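Textiles in the Home, Unit 9: Cloths Left on Upholstery
Trostby Household Skills Course
Handout for Tuesday, October 27, 2026

Last week covered hard surfaces. This unit is on seat cushions with a woven cover and the things that get put down on them: kitchen towels, napkins, clothing on its way to the wash.

A cloth dropped in a heap dries slowly in the middle. If it is damp, the cover under it gets damp too, and a tight weave holds on to that moisture. Pick up cloths first, before any brushing or vacuuming. Lift them straight up. Dragging a cloth spreads whatever is on it.

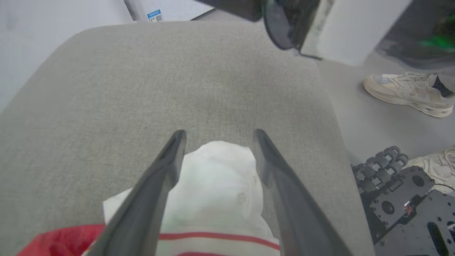
Sort as you pick up. White cloths with colored stripes go with the whites only if the label allows a hot wash. Keep solid reds in a separate pile until you have tested them for bleeding. To test, wet a corner, press it against white paper towel for 2 minutes, and check for color.

Smudges on a white towel should be treated before washing. Rub in a little liquid soap, let it sit, rinse cold.

Then check the cushion. Feel the fabric with the back of your hand. If it is cool or damp, blot it and stand the cushion on edge to air. Vacuum along the weave once it is dry.

Reading: Allinach course reader, page 89. Bring one striped towel from home to the next class.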